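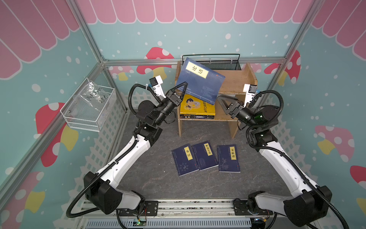
Stinmont releases Sirken 3, planning software for two-armed tidying

EVTHORPE, March – I'm Kanokwan Paisan, I look after the planning team at Stinmont, and I'm very happy to say that Sirken 3 is out today! Anyone with a licence for version 2 can download it now at no extra cost, and new users can try the full package free for 73 days (yes, an odd number – it was the length of our own test period and it stuck).

Sirken is the software that decides what a pair of robot arms should do next, and in what order. You give it a job, such as putting paperbacks back on a shelf, and it works out which arm goes first, where to take hold and how to keep the two arms from bumping into each other on the way. Version 2 did this by planning both arms together from start to finish. If one book slid a little, the whole plan went in the bin and we all sat waiting for a new one.

The new version plans in short stretches and keeps checking the wrist cameras as it goes. One arm can carry a book towards the shelf while the other holds off with its gripper open, and if something has moved, only the part of the plan that needs changing gets changed. Boonmee Saithong wrote most of this, and he has been patient with my questions about it for longer than I'd like to admit.

Books were our main test for the release and I'd happily recommend them to anyone who thinks their planner is finished. Paperbacks bend, they overlap, and a thin one lying flat is hard to get a finger under. We used plenty with Chinese titles, the Analects and the I Ching among them, so the label reader that used to be a paid add-on now handles Chinese as well as English and comes as standard. You can tell Sirken to pick by title, by cover colour or simply by whatever is easiest to reach.

We ran 2,000 shelving jobs on the finished build before signing it off. Pongsak Kongkaew went through the logs afterwards and has put the lot on our downloads page, failures included. Most of the failures are grasps on books lying partly under other books, and that's what he and Rattana Rattanakul are working on next.

Also new in this release:

A replay window that shows what each arm was planning at any moment, next to the camera views
Keep-out zones you can draw with a mouse
Pause and resume for one arm at a time
Saved jobs from version 2 open without converting

Our first outside user is Lemieux, a book returns firm, which had the test build for 8 weeks. "The replay window is the bit my team fought over," said Theerawat Kamolrat, who runs automation there. "We could see why an arm was waiting and fix the job ourselves before lunch."

Sirken 3 runs on Linux. Setup notes and the full list of changes are on the Stinmont website, and press questions can come straight to me through the contact form.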